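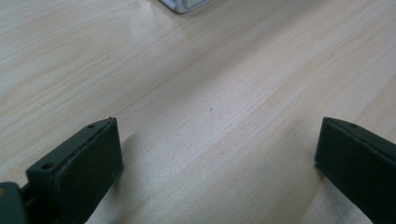
Pale wood tabletop.

Open day at the Zavala film studio, 7th February

The Zavala studio opened its doors to the public for one day between productions. Tickets were free but limited to 329, and we got two of them.

The tour started on Stage 2, where Troltau is being shot. Director Damián Ayala talked for 17 minutes about the action scenes and took a few questions. He would not say who plays the brother. The film wraps later this month.

After that we saw the costume store, which holds 2,000 pieces, many from the family drama Umotau. You can't touch anything, but the staff will pull items out if you ask.

The last stop was the sound room. Crescencio Manríquez played us a car chase with the music off, then with it on. Some of the kids asked to hear it again, and he ran it twice more.

Parking is on the east side. The cafe takes cards only and closes at four.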